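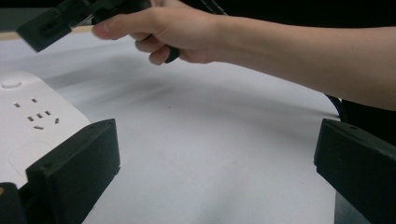 Subject: Re: [grippers] Pistetti hand-held kit, anyone used it on plugs and sockets?

On June 1, 2021, Oanh Sầm wrote:
> We are looking at the Pistetti hand-held gripper kit for recording
> demonstrations at Dernlow. The sales sheet shows cups and blocks and
> very little else. Our work is mostly leads, plugs and power strips on a
> white bench. Does the jaw camera see enough near the tips? And do the
> fingers stay parallel once they have had some use?
>
> Also, does anyone have it working with the Fu export tool, or do I have
> to write my own converter?
>
> Oanh

Hello Oanh,

We have had a revision 3 kit on loan at Flindley and have put 663 recordings through it, nearly all on mains accessories. Nothing was live. I would ask you to keep to that as well, whatever the leaflet says about insulated fingers.

To your first point, the view is wide enough. With the jaws open you get both fingers in the lower part of the picture and a good stretch of bench between them, and a second person's hand can come in over the top without spoiling the take. The weak spot is directly behind each finger. The fingers are thick and boxy, and a power strip lying to the left of the tool loses a corner behind the left one. You can move the strip or change your approach angle. We did the latter, as moving the strip each time made the starting positions too alike.

Black plugs against black fingers are hard work for our segmentation. The outlines run together as soon as the two overlap, and the soft shadow of an arm across a white bench does not help. We tried grey tape on the inner faces. It improved the masks and ruined the grip, so it came off again.
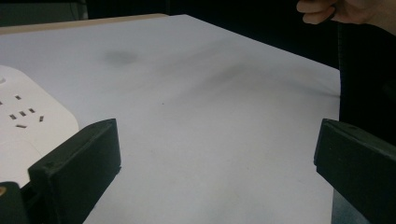 A pale bench has its own trouble. Exposure is automatic and cannot be locked in the software we were sent. The white surface drags everything else down, and dark clothing or an unlit area behind the bench ends up with no detail at all. Small marks on the bench are picked up quite clearly – handy for checking drift between takes, less so if you want a plain background. Pistetti say a manual exposure setting is planned for November. I would not buy on the strength of that.

On the fingers: they were parallel on delivery and still close cleanly. The linkage has picked up a little side play, which I can feel by hand but cannot find in the pose data. We rejected 17 recordings for tracking loss, all of them with the tool held low and close to something plain and white.

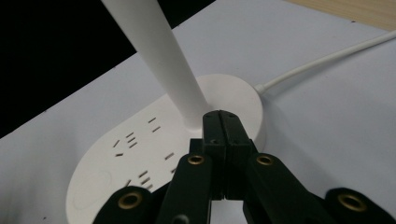 Export and file format

The Fu tool reads the files, with two catches. It expects jaw width in millimetres and the kit writes it in metres, so every grasp looks closed until you scale it. It also drops the last block of any recording longer than 113 seconds. I have a short script which deals with both and can send it off list.

Other odds and ends:

The trigger return spring is stiff. Two of us had sore hands after a full morning.
The screws in the fingers come loose. Thread lock fixed it.
The manual gives the wrong charging current for the handle battery. Go by the label on the charger.

For plugs and leads I would take the kit over what we had before, provided you can control your own lighting. Ask them for the longer fingers if you do get a loan unit. We only had the standard pair, and I should like to know if they clear a socket face any better.

Regards,
R.
Flindley, bench group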